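Skesano Bench: setup and care notes for the handheld gripper station

README for the serving-task recordings, Girkwood workshop
Maintained by Czesław Nowakowski
Last revised in March

What this folder is

These notes go with the Skesano recordings. They cover one station only: the handheld gripper with the wide lens, the table it is used at, and the backdrop behind the table. The arm that later runs the trained policy is bolted down in the next bay and has its own README under arm/.

If you only want to load the data, skip to "Files". If you are about to pick up the gripper and record, read everything, including the part on screws.

Contents of the folder

sessions/ holds the recordings, one subfolder per session
calib/ holds lens and finger-width calibration, one file per calibration run
sheets/ holds the printable tag sheets and the table layout drawing
log.txt is the repair log, newest entry at the top

There are 802 recordings in the current release. Recordings that failed the tag check are left out and are not kept elsewhere.

Station layout

The table has a pale wood top with a hole in it, which we use as the layout origin. All distances in the layout drawing are taken from the center of that hole. The dishes go back to their drawn positions at the start of a session and may drift during it. That is fine, and the drift is wanted. The hole should stay uncovered.

Hang the backdrop before you bring out the props. It is black cloth, and it hides most of the bay behind it from the lens. The cloth does not need to be flat. It does need to stay put, so clip it at the top and check that no corner can fall onto the table. Stands that hold lights or cloth belong on the right side, behind the drape, where the operator will not kick them.
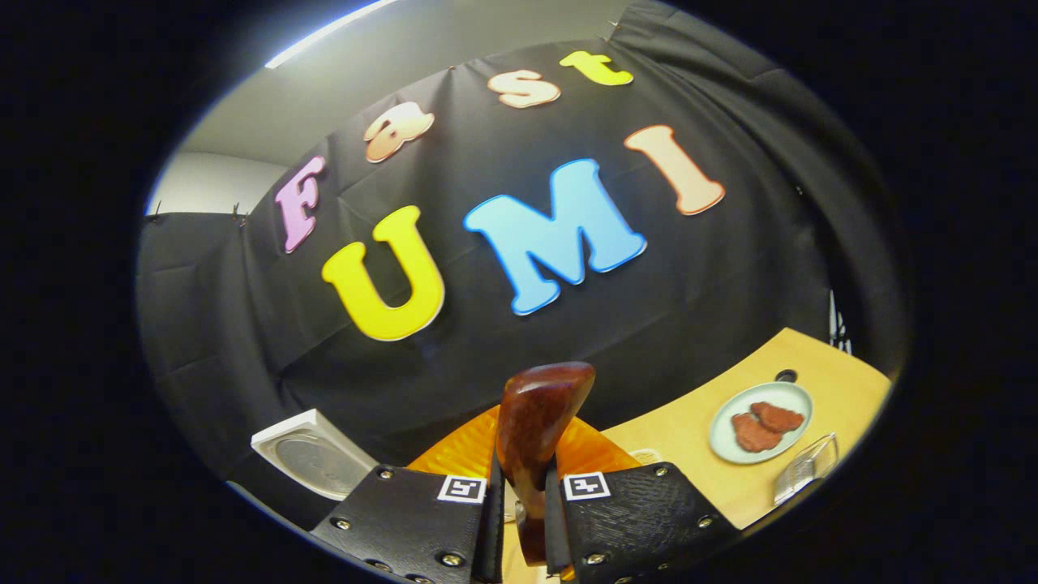 The fingers need the most attention of anything at this station. They are printed in black, they flex a little by design, and they are held with small metal screws that work loose with use. Each finger has its own square tag near the inner top corner, and the opening width is computed from the distance between the two tags. Both tags must stay readable with the gripper closed on a prop, as they are here with the wooden piece held upright by its stem. If a prop or a fingertip hides one of the tags, change the grip before recording. The Fast UMI letters on the cloth double as a quick lens check: the rows should bend outward around the center. If a letter edge looks soft, wipe the lens and look again.

Before a session

1. Check every finger screw by hand with the short driver. Snug is enough. The printed material strips easily.
2. Wipe the tags with a dry cloth. No alcohol, it lifts the print.
3. Open and close the gripper fully five times and watch the width reading. It should return to the same closed value each time.
4. Put the gripper in its dock and start the calibration script. It takes 40 seconds. Do not touch the table while it runs.
5. Turn on the ceiling lights and wait until they stop flickering.
6. Record one short throwaway grasp and play it back before you start for real.

The script writes a line to calib/ with a pass or fail. On a fail, run it once more. On a second fail, stop and look at the tags and screws before trying anything else.

Replacing a finger

Swap fingers as a pair, even if only one is worn. A new finger beside an old one closes off center, and the width reading will be wrong by a small amount that the script does not catch.

Take out the screws from the outside face first, then the inner ones. Keep the old tags off the new fingers. Print fresh ones from sheets/ at 100 percent scale, with "fit to page" turned off, and measure one side with calipers before cutting. Glue them on with the Stollell adhesive in the left drawer and leave them overnight. We tried double-sided tape for a while and the tags crept.

After a swap, run calibration and put a line in log.txt with the session number. Sessions recorded before and after a swap use different calibration files, and the loader picks the file from that line.

Known problems

Tag lost for a few frames in fast moves. The loader fills gaps shorter than 42 milliseconds and marks longer ones as missing.

Glare on shiny props. Lacquered wood and see-through dishes can throw a bright patch near a tag. Turn the dish or lower the grip a little.

Gripper sticks when half open. Usually crumbs or dust in the rail. Brush it out dry. The Morin grease we used in the first version collected dirt and should not go back on.

Width reading jumps between two values. One tag has a lifted corner. Press it flat to confirm, then replace it.

Edges of the view are distorted. This is the lens. Undistorted versions are not included in the release, but calib/ has what you need to make them.

Files

Each session folder has a video per recording, a pose file, and a width file. Pose and width share the same clock. Video runs about three frames behind and the loader corrects for this, so do not correct it again yourself.

Session notes are free text and uneven. Some list every prop by name, others only say "plates, same as before". Older notes call the hole in the table "the port".

Repairs and questions

Write the fault in log.txt before fixing it, even for a loose screw. Spare fingers and screws are in the gray bin under the dock. If the bin is down to its last pair, tell Czesław, as a new pair takes most of a day to print.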